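Chapter 6
Small Appliances and the Second Life of Bread

Before you start

By the end of this chapter you should be able to choose between a pop-up toaster and a countertop toaster oven for a given job, reheat a laminated pastry without ruining it, and set out a bench so that you aren't reaching across a hot door to find the tongs. You will need your kitchen journal, a timer and a clean tea towel. Bring your own croissant if you don't trust the ones in the staff room freezer.

6.1 The croissant problem

The croissant is an excellent piece of engineering with a working life of one morning. Butter and dough have been folded over each other until there are dozens of layers, and in the oven the water in the butter turns to steam and pushes them apart. What comes out is crisp on the outside, tender on the inside and impossible to eat over a keyboard.

Then it sits. Moisture moves out from the crumb to the crust, the starch firms up, and by afternoon tea the thing has the texture of a bath mat. People respond to this in different ways. Some put it in the microwave, where it goes soft, then hot, then leathery, in under a minute. Others squash it into a pop-up toaster, a machine designed with a slice of sandwich loaf in mind and no patience for curves.

Orsolya Erdős, who ran the breakfast counter at the Felovora bakery school for years and wrote most of the recipes in this book, used to keep a list of objects her students had tried to get out of a pop-up toaster with a fork. We have left the list out for reasons of space. The rule she drew from it is printed on the inside cover: unplug it first, let it cool, and leave the fork in the drawer.

What the croissant wants is dry, gentle heat from above and below, with room around it. A full-sized oven will do this handsomely, after you have spent a quarter of an hour heating enough air to roast a leg of lamb. A toaster oven does it with far less fuss.

6.2 Reading the bench

Much of what goes wrong in a small kitchen goes wrong before anything is switched on. The plate is in the cupboard, the tongs are in the dishwasher, and the cook is standing at an open oven door with a tea towel and a look of regret. Chapter 5 called the cure "setting out", and several readers of the first edition wrote in to say their grandmothers called it common sense.

For reheating, the set-out is short. The oven goes towards the back of the bench with its door facing you and clear space for the door to open. Utensils stand beside it in something heavy enough not to tip. The plate waits in front, where you can reach it without leaning over anything hot. Check the clearance in your own manual as well, and keep curtains, paper and bread bags well away. 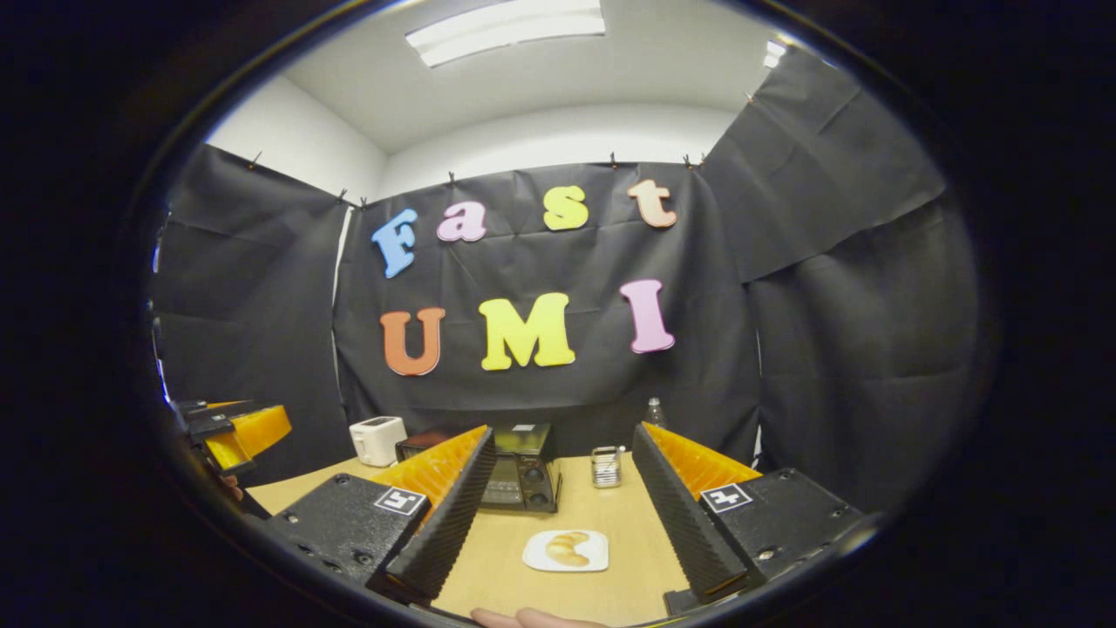
6.3 Two machines, two jobs

A pop-up toaster holds bread upright between heating elements and browns both faces at once. It is quick, cheap and very good at one thing. It can't cope with cheese, and its opinion of pastry is best expressed by the smoke alarm.

A toaster oven is a small oven with ambitions. It bakes, it grills, and it makes toast too, though slowly enough that you may have time to reconsider breakfast. Because the elements sit close to the food, the top of anything tall will colour early. Use a lower rack position for pastry and lay a loose piece of foil over it if the tips darken, keeping the foil clear of the elements.

Máté Szilágyi, our technical editor, wishes it recorded that he owns both and regards the question of which is better as childish. He also wishes it recorded that the toaster was a wedding present.

Key terms

Laminated dough: dough built up in thin layers with butter between them.
Staling: the firming of bread and pastry as it ages, caused mainly by changes in the starch.
Crumb: the inside of a baked item. Also what you will find under the toaster if you skip Section 6.5.
Crumb tray: the removable tray beneath the elements. Yours does have one.

Warm-up activity

Write down every appliance in your kitchen that can brown a slice of bread. Beside each, note when you last emptied its crumb tray. If the answer embarrasses you, unplug the machine, wait until it is cold, and do it before reading on.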